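Nishad: baggage allowances on group and charity fares

Shared 44 times

A table of what airlines and ferry lines say you can carry when you travel on a group, charity or missionary fare, set beside what the small print says further down the same page. The two agree more often than you'd fear.

What's in it

nishad.csv has 155 rows, one for each fare type, from 73 carriers. notes.txt has everything that wouldn't fit in a column, and has grown longer than the table. There is also a script called tidy.py, which sorts the rows and complains about blank cells. It was written in Warnthorpe over one wet February and reads like it.

Columns

carrier: the name as printed on the ticket. Some carriers trade under two names, and we've kept whichever one the check-in desk uses.
fare: the carrier's own word for it. "Humanitarian", "Flex Group" and "Goodwill Plus" may all be the same thing, or may not. We didn't translate.
bags: how many hold bags are included.
kilos: the limit per bag. Where the carrier gives pounds, we converted and rounded down, as the desk will.
pooled: yes, no, or "ask". A yes means a party can add up its weights and share the total out. "Ask" means we did ask, and got two answers.
tools: whether hand tools and fixings may go in the hold without a form. Added after Melquiades Orozco took a well-drilling kit to Josport and spent a long evening discussing it with a man in a cap.
name_change: the fee for swapping one traveller for another, in the carrier's own currency. Blank means not allowed. Zero means free, and we have checked every zero twice out of plain disbelief.
seen: the month we last read the page.

How it was put together

Dinesh Bhardwaj and Umesh Chaturvedi read the fare rules by hand. Scraping was tried and dropped when one carrier's site served the script nothing but an offer on car hire. Each row was read by one of them and checked by the other. Where they fell out over a wording, Harish Mathur decided, and his reasons are in notes.txt in full, including the one about ukuleles.

Fares we could only get quoted over the telephone are left out. So is anything sold through a travel agent's private deal, which rules out a good many of the better ones. Sorry about that.

Known problems

Ferry lines don't think in bags. For a foot passenger they mostly say "reasonable luggage", and we've put "reasonable" in the bags column, where it upsets every spreadsheet that meets it. tidy.py skips these rows.

Rows with a connecting flight use the rule of the first carrier. Some tickets use the strictest rule of the lot. If your route has a small plane at the end of it, assume the small plane wins.

Points schemes aren't covered. People keep asking. A scheme that lets you spend points on an extra bag still has the same bag limit underneath, and that's the number we list.

The row for Mandden charters is wrong. We know it's wrong. They've changed it 4 times and we are waiting for them to get tired.

Using it

Open the csv in anything. Dates are months only. The decimal mark is a full stop, and text fields are quoted whether they need it or not. Please don't show a number from here to a check-in agent as proof of anything; print the carrier's own page.

Free to copy, change and pass on. A mention of Nishad is nice. Corrections go to Girish Saxena, with a link to the page you read, please, and not a photo of your boarding pass. 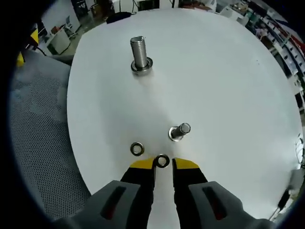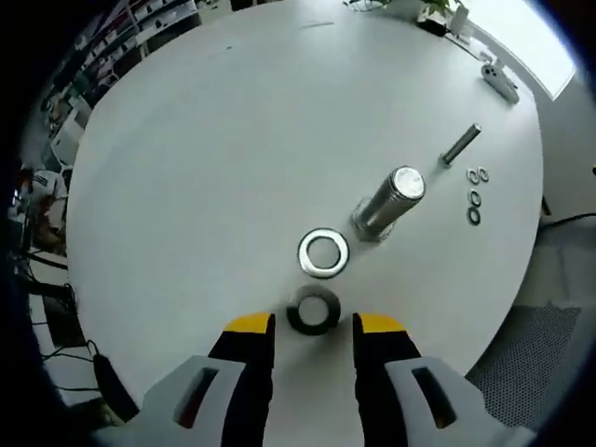 Washers and bolt hardware on the round white table, Warnthorpe.

Comments (3)

tallyho_b: Does "pooled: yes" cover cabin bags as well? I've got nine people and one very heavy rucksack.

Girish Saxena: Hold only. The rucksack will have to find its own way in life.

Marge P: Used this for our choir trip and the name change column saved us a fair bit when both altos dropped out. Could you add a column for music stands?

Related
Nishad ferries: foot passengers with bicycles
Group fare deposits, and when you lose them
notes.txt, the shorter version (unfinished)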